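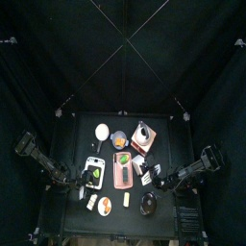 Section 4. Setting Out the Play Kitchen

This section covers unpacking the cooking pieces in the Drivulwood play kitchen set, laying them out on a table, and packing them away again. Assembly of the Brormont shelf unit is covered in Section 3. If you bought the pieces without the shelf unit, start here.

4.1 Before you begin

You need a flat table that does not rock. The usable top should measure at least 52 inches by 30 inches. A smaller table will work if you leave out the back row and keep those pieces in the box until they are wanted.

A plain, dark top is easiest to work on, as the white pieces show up well against it. Avoid patterned tablecloths. They also slide, and a bowl that slides usually takes its contents along.

Caution: The set is a toy. Do not place any piece on a real stove, in an oven or in a microwave, and do not fill the kettle with hot water.

Caution: Remove all bags, ties and foam before giving the pieces to a child. Keep packing material away from small children.

4.2 Unpacking

1. Put the box on the floor beside the table with the printed side up.

2. Lift out the top tray. It holds the spatula and the smaller loose pieces. Put the whole tray to one side for now.

3. Take out the pan, the bowl, and the kettle with its base. The base is wrapped separately and is easy to miss at the bottom of the box.

4. Take out the larger items last. Lift from underneath. Do not pull on doors, knobs or handles.

5. Check the pieces against the packing list inside the lid. If something is missing, look in the folds of the cardboard insert before contacting your dealer.

6. Wipe everything with a damp cloth and let it dry.

4.3 Placing the back row

The pan, the bowl and the kettle go along the back of the table. Work from left to right.

7. Set the white frying pan at the left with its dark handle pointing toward the front. A child can then reach the handle without leaning across the other pieces.

8. Place the light blue bowl to the right of the pan. Turn it until you can reach both small side handles. Food pieces may be left in the bowl.

9. Set the kettle base to the right of the bowl and put the white kettle on it. Press down lightly on the base at each corner.

Note: If the base sits at a tilt, lift it and look underneath. A crumb or a scrap of packing tape is enough to raise one side. The kettle will still stand on a slightly tilted base, but it tips more easily when bumped.

4.4 Placing the larger items

10. Put the larger items in the middle of the table, in front of the back row. Leave a hand's width between them.

11. Check that any doors open fully without touching a neighboring piece.

4.5 Utensils

12. Lay the spatula toward the right, where it can be picked up without moving anything else. For a left-handed child, reverse this and move the pan to the right as well.

13. The slotted head of the spatula should lie flat on the table. Do not leave it standing in the kettle. The weight of the handle can pull the kettle over.

4.6 Cleaning and care

Wash the pan, bowl, spatula and food pieces by hand in warm water with a little dish soap. Do not use a dishwasher. Rinse out the slots of the spatula, where modeling dough tends to collect. Wipe the kettle base with a damp cloth only.

Dark marks on white pieces can be removed with baking soda on a soft sponge. Scouring pads leave scratches that hold dirt.

4.7 Packing away

14. Return the larger items to the box first, then the kettle base.

15. Empty the bowl. Stack the bowl in the pan and put both in the left side of the box.

16. Lay the kettle on its side with the opening facing up, and replace the top tray.

The closed box fits the lower shelf of the Brormont unit. Do not stack other boxes on top of it.

Replacement parts

Quote the number on the underside of the piece. The kettle and its base are ordered together as part 62. The spatula is part 66. Food pieces are sold only as a full bag.

Drivulwood play kitchen guide, revised October 2019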